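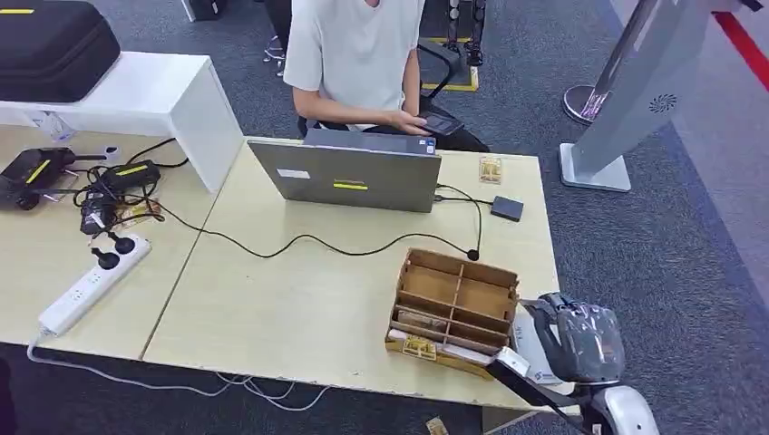 Zeswood Library Extends Evening Study Hours Through Spring

The Zeswood Public Library will keep its second-floor study area open until 9 p.m. on weeknights beginning in October. The area now closes at 6 p.m. The later schedule will stay in place through the end of the spring term.

The change follows a survey of cardholders carried out over the summer. The library received 200 completed forms, and 43 percent of those who answered said they could not reach the building before the current closing time. Most of them work during the day or travel in from Kunard and the towns along the river road.

Patrons may bring their own laptops and use the tables without charge. Wireless access requires a library card number or a guest pass, and guest passes are issued at the front desk until 8:30 p.m. Food is not permitted in the study area. Drinks must have a lid.

The children's room and the local history collection will keep their present hours. Patrons who wish to see material from the Mughal Street property records should continue to request it by noon — staff will bring it to the reading room the same afternoon.

The Herko Street entrance will be locked at 6 p.m. as before. Evening visitors should use the main doors facing the parking lot, where the elevator is also located. The book drop remains open at all hours.

Group rooms may be reserved for up to two hours at a time, either at the front desk or by telephone. A reservation is released if the group has not arrived within 15 minutes of its start.

The library will review evening attendance in the spring before setting its summer schedule. Comment cards are available on both floors.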